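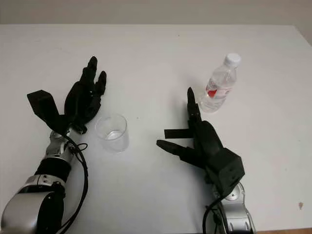

White top, matte finish, pale wall behind.

Search this site Type and hit enter

In Praise of the Plain White Table

December – by Marwa Mansour

I have owned nine tables in my adult life, if you count the folding one with the bad leg, and I have finally decided what I think about them. I think a table should be white, it should be matte, and it should be boring. I know this isn't a popular position! My sister has a slab of walnut from Habte that she oils twice a year and talks about the way other people talk about their dogs. It's gorgeous. I also can't set a glass down on it without feeling like I'm being watched.

Let me start with the matte part, which people skip. Years ago I bought a glossy white desk from Greltden (600 dollars, and I ate a lot of soup that month) and I hated it inside a week. Every lamp in the room showed up in it. The window showed up in it. If I leaned over to write a birthday card there was my own chin, looking back at me. A matte surface just takes the light and lets it go soft. You get a little brighter patch in one spot and a little gray toward the edges, and you can sit there all afternoon without squinting.

Then there's the color. I've heard all the arguments against white – it stains, it's cold, it looks like a dentist's office – and I'll give you the first one. Turmeric is real. But most of what gets called "warm" in a dark table is the fact that you can't see what's on it. I did jigsaw puzzles on a brown table for a whole winter and lost a piece of sky that had been sitting right there by my elbow. Screws, earring backs, the tiny clear foot that falls off a laptop: drop them on dark wood with a busy grain and good luck to you. On white they have nowhere to hide (well, the clear foot still does its best).

Same goes for crumbs, and this is where my friends start to argue with me. They say a dark table "hides the mess" as if that were a feature. Hides it from whom? Your sleeve is going to find that jam. I'd much prefer to see the jam first and get a cloth.

I'd go further and say the wall matters nearly as much. A dead white wall behind a white table is too much, I agree, that really is the dentist. What you want is something grayish, beigeish, the kind of paint that has a silly name on the card. Ours came from Cunance and I picked it in bad light out of pure tiredness, and it's the best decorating decision I ever made. The table stops and the wall starts and your eye isn't bothered by either.

Now, size. Get the big one. I will not be moved on this. My current table cost 100 dollars secondhand and my husband and I carried it up the stairs ourselves, with a rest on every landing and some language. It's too large for the room by any sensible rule, and we have to go sideways past one corner. But I can wrap presents at one end while he does the bills at the other, and there's still bare table between us. Have you ever rolled out wrapping paper on a small table? You end up on the floor. I'm past the age where I want to end up on the floor.

I do see why people want character. I spent 40 minutes in Sikari last month petting a table with a live edge, the bark side and everything, and if somebody had handed it to me as a gift I'd have cried. But I'd have put it in the hall and stacked mail on it. The work would still get done on the white one. A table with that much going on is already full before you've put anything down.

One tip, if I've talked you into it: a damp cloth every evening, and baking soda paste for the turmeric. Don't use the scratchy side of the sponge, it leaves shiny spots and then you've got a glossy table after all.

3 comments

dot_in_the_kitchen
Agree on matte, disagree on everything else. My oak table has hidden twenty years of homework and I love it for that.

Paulette R.
The puzzle piece!! We lost one the same way. Now I do mine on a white sheet, which slides, so maybe I do need the table.

garyb
What do you do about ink? Ballpoint specifically. Asking because of my grandson.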